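**Handheld gripper demos: how many before you retrain?**

**grube_bench** - 22/10/2022

We're collecting demos with a pair of handheld grippers, head camera on the operator, for a packing policy. One task so far: bottle goes into carton. We have 200 episodes from one operator and the policy trained on them is mediocre. It gets to the carton fine and then hesitates over the opening, sometimes for the whole rest of the rollout.

My plan is to double the set before touching anything else. Anyone see a reason not to?

---

**Drukwood**

Yes. 200 from one person is one person's habits, and doubling it gives you the same habits twice. Get a second and third operator first. We had the same stall in August and it went away when we mixed in two more people.

Also, how long are your episodes?

---

**grube_bench**

15 seconds for most of them. A few run longer where the operator had to line up again over the carton. I left those in because I thought recoveries were useful.

---

**melis_k**

Recoveries are useful. Pauses are not. If your operator stops over the opening to check the angle before letting go, the policy learns to stop over the opening. It has no idea what he was checking. Plot gripper speed for ten random episodes and look for a flat part right before release. I'd bet on finding one in most of them.

I don't agree with Drukwood on operators. We tried mixing people early and it made things worse. One came in from the side, one from straight above, and the policy split the difference and hit the rim. Get one clean operator working, then add people.

---

**Drukwood**

> the policy split the difference and hit the rim

That depends on the model you train. Ours copes with two ways of doing the same thing. If yours averages, I'd fix that before I limited the data.

---

**melis_k**

Sure, but he asked what to do with the data he has.

---

**Farzad Hassanpour**

I run collection at Vadwood, same kind of setup: two grippers, wired, operator at a table. You're both partly right, but I'd look at the instructions before the operators. Ours said "place the bottle in the box," and we got every possible version of that. We rewrote it so there is one motion with no stop:

- left gripper takes the bottle and carries it straight to the carton
- bottle stays close to upright, a small tilt is fine
- no hovering, lower and release in one go
- right gripper stays up off the table and out of the carton's way
- if you miss, finish the episode and flag it, don't restart halfway

The second last point gets skipped a lot. With a task that really only needs one hand, people forget about the other one and it drifts all over. Then you have an arm on the robot that wanders for no reason. 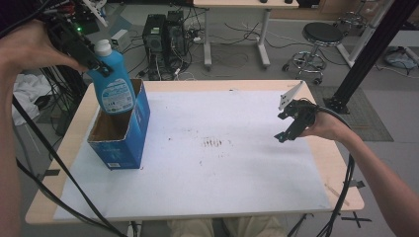 We throw out any episode with a stop longer than 3 seconds. It cost us a fair share of the early ones, and the smaller set trained better than the full one did. After that, adding operators helped.

---

**grube_bench**

Checked the speed plots. melis_k was right, there's a flat stretch before release in nearly all of them. I asked the operator and he said he was waiting to be sure the bottle would clear the cardboard.

So I'm going to rewrite the instructions along Farzad's lines and record again. Do you move the carton between episodes?

---

**Farzad Hassanpour**

Yes, 8 positions, in shuffled order. Keep the list next to the operator or he'll drift back to his favorite spot.

---

**Drukwood**

I'd still get a second operator in on the new batch, even for a small part of it. You don't have to train on those. Hold them out and see how far off the policy is on them.

---

**melis_k**

That I can agree with. Keep the old episodes too, trimming the pause out might save some of them.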